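Drundis Opens Orders for Tomar Desk Kit

JENITVILLE, 28th May — Drundis today opened orders for Tomar, an arm-and-hand kit for offices, mailrooms and teaching labs that want to try out robot handling on ordinary desk items.

The kit pairs a tabletop arm with a five-finger hand and the software to run them. It ships with a set of practice routines for opening, sorting and filling letter trays, moving folders and picking up single sheets. Users can change a routine or record their own by guiding the arm through it.

"Paper is hard," said Mohandas Palaniappan, product manager for Tomar. "It bends, it sticks to the sheet under it, and it slides under things. We spent most of our time on that."

Drundis tested the kit at Sistudstead, a records office that handles paper mail for local firms. The trial ran through April and covered 2063 separate tasks on standard office furniture. Staff there chose the trays and organizers themselves, and Drundis did not alter them.

Wire mesh trays were added to the list in the second week. Their rims are thin and their sides are full of small holes, and early versions of the software had trouble judging where the front lip was. 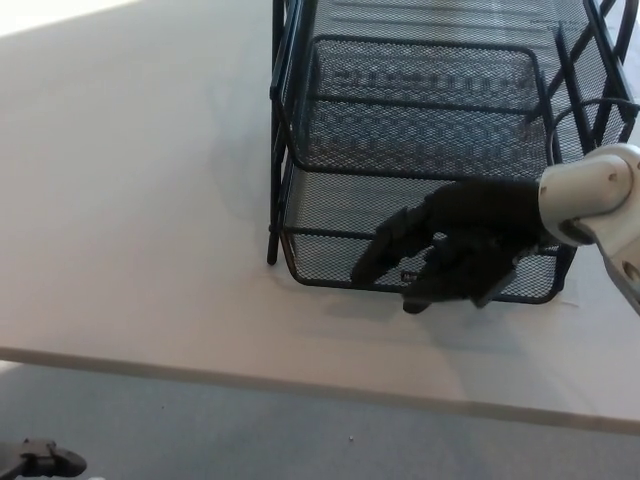

An update to the reach settings now slows the fingers as they come close to a rim or a tabletop. It is included in every kit.

"We wanted to see it work with the trays we already own," said Ottó Csonka, operations lead at Sistudstead. "Setup took a morning. Our staff wrote 190 routines of their own during the trial."

The first run is limited to 700 kits, with shipping to begin this summer. Schools may order the software alone — it includes a simulated desk — and add the hardware later.

Press contact: Drundis Media Office, Jenitville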